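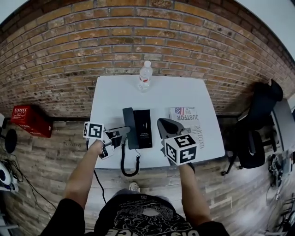
The last puzzle in Sketmont took Zineb Younis seven months to draw and takes most players under a minute to finish. It is a harbour at low tide, cut into 86 pieces, and she redid the water four times.

Younis makes casual games under the name Brokier from a spare bedroom in Hobart. Sketmont is her third. The first, Rustia, was a match-three game set in a scrapyard, and it sold poorly enough that she went back to part-time bookkeeping for a year. The second was a hidden object game called Trịnh, after the family name of its main character, a watch repairer who has lost her ledger. It did better. Players wrote in asking for more rooms to search and fewer timers.

"I took the timers out of everything after that," Younis says. "You can turn one on in the settings if you want it. Hardly anyone does."

Sketmont is a jigsaw game with a town attached. Finishing a puzzle opens a street, and each street has a few small jobs in it: sorting a shelf at the chemist, matching keys to letterboxes, finding 11 missing tiles in the floor of the swimming baths. The jobs earn coins, and the coins go toward colouring in the town map, which starts out grey.

Casual games of this kind don't get much press, but they have a steady audience, and it is a particular one. Younis hears mostly from people who play in the evening, after tea, for half an hour or so. Many of them have been buying downloadable games for years and know exactly what they like. They want a fair price paid once. They want the hint button to recharge quickly. They are not keen on having to hunt for a tiny brown key on a brown rug.

They also count the bonus chapter. A longer collector's edition is common in this corner of the business, and buyers get cross when the ending of the story is held back for it. Sketmont's extra chapter is a separate trip to an island, with its own beginning and end. The main story finishes in the standard version.

Testing was done by 748 people who signed up through her mailing list. Their most frequent complaint was about rotation. In the early build every piece had to be turned the right way up by hand, which was fine on a mouse and miserable on a tablet. Younis made it optional. The second complaint was the music in the bakery, and she replaced it.

There are things she would still change. The map is slow to load on older laptops. The letterbox job comes up too often in the middle of the game, and the three-star target on it is harsher than the others. A patch planned for November should fix both, and it will add a way to replay any puzzle without losing your stars.

She hasn't settled on the next game. There is a half-built solitaire prototype on her computer, and a folder of sketches for a second Trịnh, in which the watch repairer takes over a shop in another town. She has drawn the front counter and the stairs.

We use cookies to improve your experience on this site. By continuing to browse you agree to our cookie policy. Accept | Manage settings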